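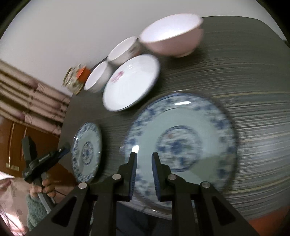 Last changed: 24 April 2026

Visit to the Skastavia software floor, Sovthorpe

The invitation promised a look at "the stack", which I took to mean software. The first stack I met was crockery, or the raw material for one. The Clanitz project is trying to get two grippers to sort out a table of dishes, and the software people would like it done without a dustpan.

Gitau Ondieki, who looks after the perception code, had two hours for us and used most of them on plates. A big blue-and-white one is a fair test, he said. The rim pattern gives the tracker plenty to hold on to, and then the glaze throws a bright patch of light into the middle and the depth estimate falls into a hole. Plain white bowls in front of a white wall are worse. Ng, their pose tracker (named after a street, I was told, and then told a different street), draws a little set of axes on each dish. On the replay screen the axes for the plate sat perfectly still while the plate blurred past underneath them. Gitau scrolled on quickly.

The demonstrations are done by hand, with a gripper for each side, so every recording has two streams that need to agree on what time it is. They didn't always. The sync tool now refuses any take where the clocks drift more than 10 milliseconds, and of the 2000 takes on the server it has refused about 500. I asked if that was a lot. There was some looking at shoes.

The wide lens is the other headache. Straight wood grain comes out bent toward the sides, and the planner used to believe it. They now undistort only the points they need and leave the picture alone, which saved enough time per cycle that the planner can change its mind halfway through a reach. We watched it do this in simulation. It changed its mind 11 times and then picked the cup.

I liked the labeling tool best. You mark the moment the fingers close, and it guesses the rest of the take: approach, grasp, lift, release. The guesses are good on bowls. On a plate tilted up on its rim it calls nearly everything "approach" – a fair summary of my own washing up.

Lunch was sandwiches on paper plates. The next visit is in May, when the release step should be working on both sides, and Gitau wants people to bring their own awkward dishes. I have a gravy boat in mind.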